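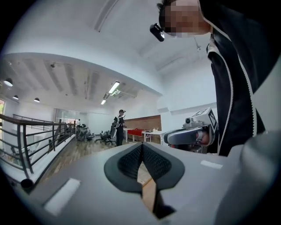 Tuesday, May. Hand-held grippers, upstairs

Started at 8:30 with the left unit of pair 10. Léonie had logged it as closing unevenly. Took both finger pads off, wiped the mounting faces with alcohol and put the same pads back. The lower screw on one side had worked loose, about half a turn. Snugged it by hand, no thread lock yet. Pads themselves have some life left in them, texture still good near the tip.

Width check after that: opened and closed it 300 times on the bench, logged the encoder at each end. Zero drifted by one count, which I can live with. Before the screw was tightened it was wandering by six or seven.

Lens cleaned with the blower first, then the cloth. Please use the blower first. There is a fine scratch on the spare from Solham and I think that is how it got there.
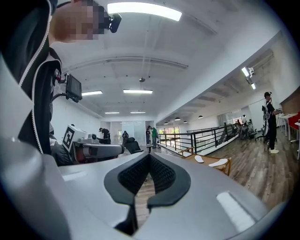 Marker plates next. The right unit lost tracking for 514 frames out of 2517 in yesterday's test run, nearly all of them when the wrist was turned out. Plate was sitting slightly proud on one corner. Reseated it and ran the same moves again with Timothée – no dropouts longer than two frames.

Still open:
Thread lock on the pad screws, both units.
New cable ties, Faustine is ordering from Sterell.
Calibration file for pair 10 needs redoing now that the plate has moved. Maëlys has the board until 4.

Old calibration is in the Hunduneck folder, don't overwrite it.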